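Rurnwood Six-Outlet Power Strip with USB: seven months on a shared worktable

Posted Sep 24, 2022

I bought this power strip in February to replace an older one that had started to feel loose every time I plugged something in. I have used it most days since, on a worktable in a room with a couple of desktop computers, so I have a fair idea by now of what it does well and where it falls short.

The basics first. It is a white rectangular unit with six outlets in two rows of three. There is a small switch at one end, the same end the cord comes out of, and three black USB ports stacked one above the other at the opposite end. That is the whole product. There is no app, no timer and no surge light. The box had the strip, a folded sheet of safety text and two screws for wall mounting.

Layout

The two-by-three arrangement is the main reason I picked it. My old strip was the long kind with everything in one line, and it took up most of the back edge of the table. This one is shorter and wider. I can put it in the middle of the table and reach it from either side, which matters when two people are working.

The drawback of two rows is spacing. Ordinary flat plugs fit in all six outlets with no trouble. Larger adapters do not. The brick for my label printer covers its own outlet and most of the one beside it. If you have two adapters like that, plan on four usable outlets. Small square phone chargers are fine as long as they aren't wider than a standard one. I have an Atley charger that fits anywhere on the strip and an Aseo that only goes in at the corners.

I would have liked a bit more room between the rows. Another quarter inch would have been enough.

Outlets

Grip is good. When it was new it was too good, and I had to hold the strip down with one hand to pull a plug out with the other. That eased up after a few weeks. Nothing has gone slack so far, and I unplug things a lot.

The strip itself is light. With only one or two things plugged in it will slide when you tug a cord. It has rubber feet but they are thin and don't do much on a smooth surface. I ended up putting a strip of mounting tape under mine for a while, then took it off again when I got tired of peeling it up to clean.

USB ports

Three ports is the right number for me. They charge a phone at a normal, unexciting speed. A tablet takes most of the afternoon. With all three in use everything slows down a little, and I have gone back to using a separate charger in one of the outlets when I need a phone ready by lunch. If fast charging is the reason you are shopping, look at something else. If you want a place to leave a headset and a flashlight overnight, these are fine.

The stacked arrangement means the cables come out of one end in a neat group. Chunky USB plugs can touch each other. I have one older cable with a thick molded end that blocks the port next to it.

Switch

It is small, and it cuts the outlets and the USB ports together. I would have preferred separate control. On the plus side, I have never turned it off by accident, and on the old strip I did that every couple of weeks with my sleeve. It has a firm click.

Having the switch next to the cord took some getting used to. I kept reaching for the other end.

Cord

Mine is the 5-foot version. It is white like the rest, fairly stiff, and it remembered the shape of its packaging for a long time. It runs off the left side of my table to the wall and that is as far as it will go. Measure before you buy. There is a longer version and I should have paid the difference.

Cleaning

White plastic shows everything. The face of the strip picks up gray fingerprints around the outlets, and a dry cloth doesn't shift them. Unplugged, with a barely damp cloth, it comes up well. My table surface is white too and has stained a good deal worse, mostly brown and reddish marks that I have given up on. The strip has held up better than the table.

Price

I paid 18 dollars. The Delacroix with the same number of outlets was 7 dollars more, had a flat plug and a braided cord, and only had two USB ports. I don't regret the choice, but the flat plug would have been useful behind the shelves.

Who should get it

It suits a desk or table where you plug and unplug small things all day. I would not put it behind a TV stand, where big adapters pile up and the short cord will annoy you. I have bought a second one for the sewing table, in the longer cord this time, and it arrived with the same tight outlets as the first.

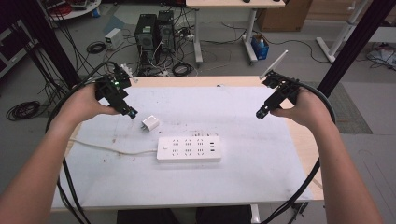 Nadège Jacquet: I have the same one and agree about the feet. Mine slid off the back of the desk twice before I used the wall screws. They hold well, but the slots on the underside are close together, so mark your holes carefully. Does your longer one have the same stiff cord? I'd like it for the kitchen counter, where it would have to bend around a corner.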